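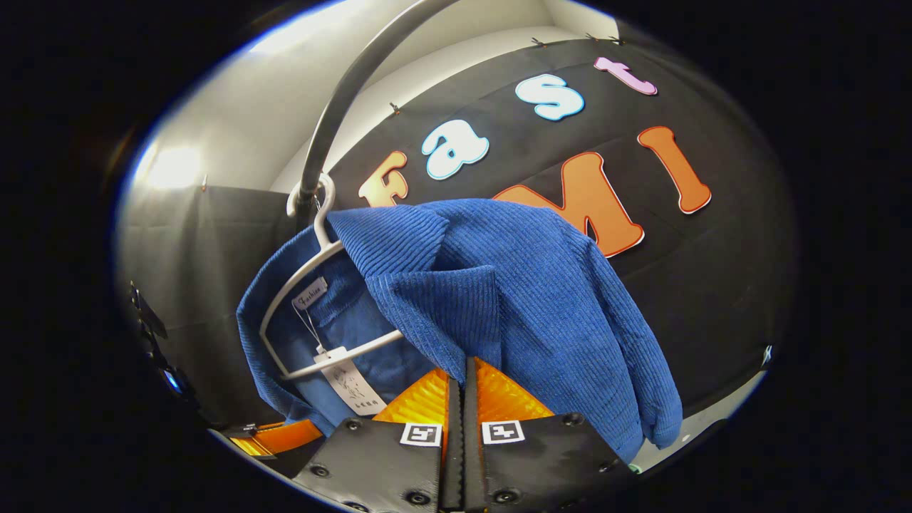
Dollgate takes Orska Cup with 5-2 win over Tridel

2023-07-30

Dollgate won the Orska Cup women's softball tournament on the final day of play, beating Tridel 5-2 at Andreadis Field. It is the club's first title in the tournament since it moved to a double-elimination format.

Dollgate came through the winners' bracket without a loss. Tridel, which dropped its second game and had to play its way back, needed to beat Dollgate twice to take the cup.

Tridel scored first. A leadoff walk and a double down the left field line put two runners in scoring position in the top of the second, and both came home on a single to center. Dollgate got one run back in the bottom of the inning on a sacrifice fly.

The score stayed at 2-1 until the fifth, when Dollgate sent eight batters to the plate. A bunt single, a hit batter and an infield error loaded the bases with one out. Magdalini Spanos then doubled to the gap in right center and cleared them. She scored two batters later on a ground ball to second to make it 5-2.

Spanos finished 2-for-3 with three runs batted in and was named most valuable player of the tournament.

"I was looking for something outside and she gave me one," Spanos said. "We left a lot of runners on base in the early innings, so it was good to get them in when it counted."

Dollgate's starter threw a complete game on 114 pitches. She struck out seven and walked three. Tridel put runners on first and second in the seventh, but the game ended on a fly ball to left.

"Our pitching kept us in every game this week," said Dollgate head coach Vangelis Stefanou. "We did not hit well on the first two days. The lineup started to come around in the semifinal and we carried that over."

Tridel coach Reinhold Thiele said his team was short of arms by the final. "We played three games in a day and a half to get there," Thiele said. "The fifth inning was one bad stretch. Take out the error and we may still be playing."

Attendance for the final was 1349. The previous high for an Orska Cup game was set in last year's semifinal round, before 200 bleacher seats were added along the third base line in February.

In the third-place game, Orska beat Andreadis 6-3. Orska scored four times in the first inning and was never behind.

Tournament director Lefteris Kalogeropoulos said next year's event will keep the same format. The first two rounds will start an hour earlier to avoid finishing under the lights, and the rain day will stay on the schedule. Kyung-tae Byun will return as chief umpire.

Team entries for next year open in February. The entry fee is $100 per team, due with the roster form. Clubs that played this year have first choice of places until the end of that month.

Full box scores are available from the tournament office at Andreadis Field.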